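Nulach refill and packaging return – frequently asked questions

What is the return program?
Nulach sells dish soap, laundry liquid and hand soap in hard plastic bottles. Since February we take the empty bottles back, and our partner Lehner washes them and fills them again. Bottles that are too damaged go to recycling at the Lehner plant in Clevham.

Which packaging can I bring?
All Nulach bottles with the round stamp on the bottom, in the 300 ml and 1 liter sizes. Pumps and caps can stay on. We also accept Skuketti jars, because they are made from the same material. Please do not bring pouches or film, also when they carry our name.

Do I have to clean the bottle?
A short rinse with cold water is enough. You do not need to remove the label.

How much deposit do I get back?
You get back the amount that is printed on your receipt under "container". Bottles bought before the program started have no deposit, but we are still glad to take them.

Where can I return the bottles?
At the moment 513 shops have a return box. You can find the nearest one with the shop finder, if you enter your zip code. Not every shop that sells our products has a box – please check first.

I lost my receipt. What can I do?
Write the word "return" and your customer number on the bottle, and the shop will add the deposit to your account. Please write in large letters and not over the stamp. 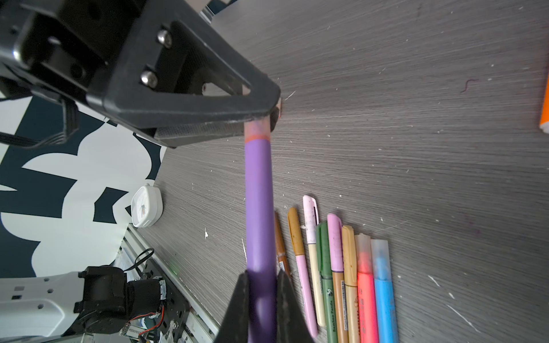

A purple marker above a gray tabletop.

Can I return bottles by mail?
No. We tested this in the first months, but the cost of shipping was too high for such light packages. Businesses which use more than 20 liters per month can ask for a pickup crate.

How many bottles came back until now?
In the first period we received 1,931 crates. From these, 1,442 crates could be washed and filled again. The rest was recycled.

Is a refilled bottle as good as a new one?
The content is the same. The outside can show small scratches or look a little dull. If your bottle leaks, bring it to the shop and it will be exchanged.

Why did the price of the 1 liter bottle change?
The deposit is now shown separately on the shelf label. The price of the soap itself stayed the same.

My question is not on this page.
Please use the contact form and choose "Packaging". We answer normally in two working days, between 9 a.m. and 4 p.m.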